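Swap table at the Bresby hall, what did everyone come home with?

michalski_fan
22nd August

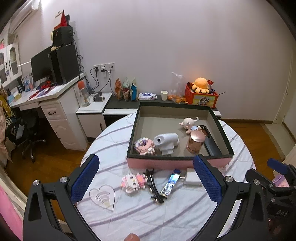
Best swap table yet, I reckon! I got there just after the doors opened and it was already heaving, in the nicest way. I'd promised myself I'd only look at books (ha) and then spent ages over the little bits and bobs. The pink and white block-built figure on the stripy cloth is exactly the sort of thing my niece goes mad for, and I do love that clear heart-shaped stand. Anyone else?

teapotlid
Two jigsaws, one of them 400 pieces, and a cake tin. So pleased! Could we have the September one in the big room though? I couldn't get near the wool.

Bandov
Please no, the big room echoes something awful. I'd sooner keep it cosy and stay open till 5.

teapotlid
Cosy is fine until you've had an elbow in your ear.

hedgerow31
With Bandov on this one. More tables down the corridor would sort it. Also, is the 80p tea staying? Loved that.

michalski_fan
Ooh, corridor is a good shout. I'll bring my folding table if someone can give me a lift.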